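Settling a new dog into the house: tips for the first fortnight

Put the bed down before the dog arrives, in a corner where people don't walk past. Leave it there. A nervous dog that has picked its spot doesn't want it moved on the second day.

Wash nothing the dog came with for at least a week. An old blanket from the foster home smells of something it knows.

Keep food simple. Use whatever it was eating before and change over slowly, a quarter of the bowl at a time. Ours gets 500 g a day split between morning and evening, but go by your own dog's weight and what the vet tells you.

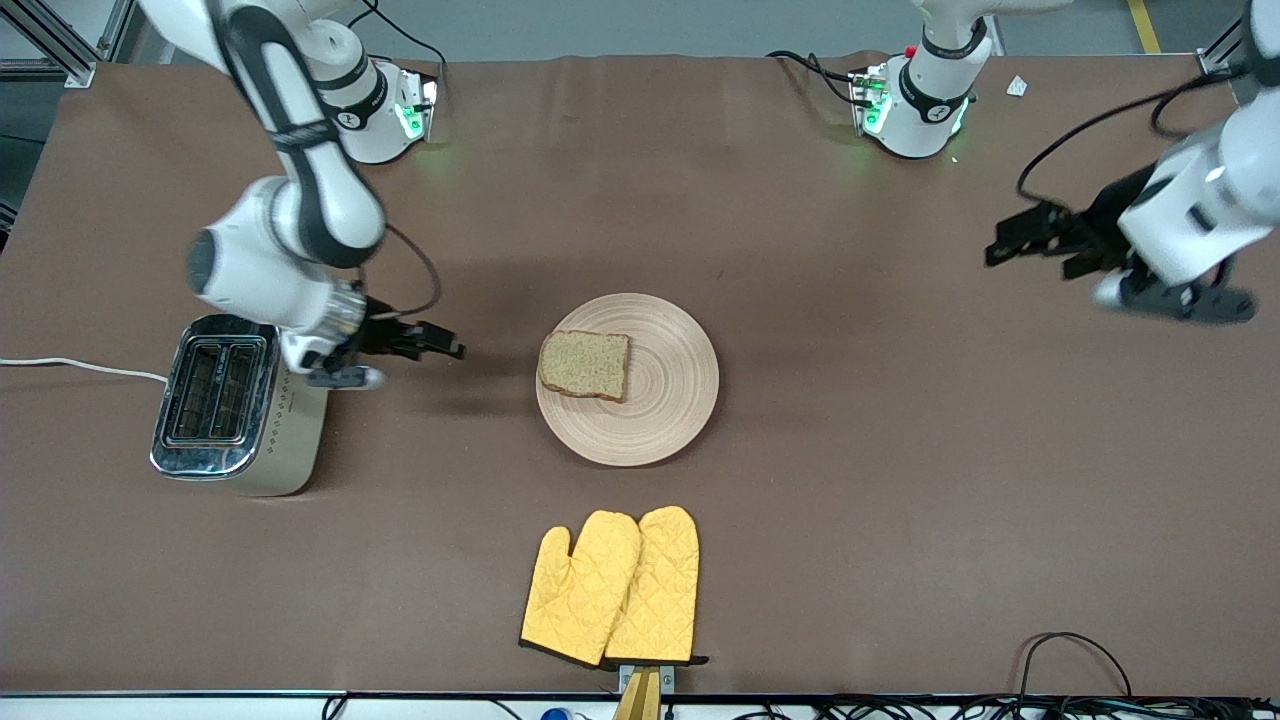
Muddy feet: keep an old towel on a hook by the back door and do the front paws first. If the dog won't have its back feet touched, stand it on a damp bath mat and give it a biscuit while it shuffles about.

Hair on the sofa comes off with a slightly wet rubber glove. Wipe in one direction and it rolls up. The hoover can wait until the dog is out on a walk – ours hid behind the boiler for most of an afternoon the first time.

Accidents on carpet should be blotted, then rinsed with cold water. Avoid anything with ammonia in it, as it can bring the dog back to the same place.

Shut the bin in a cupboard. Grapes, raisins, onions and chocolate go on a high shelf, along with chewing gum.

Check the garden gate every night, including the gap underneath.

Ismail Farouk, updated June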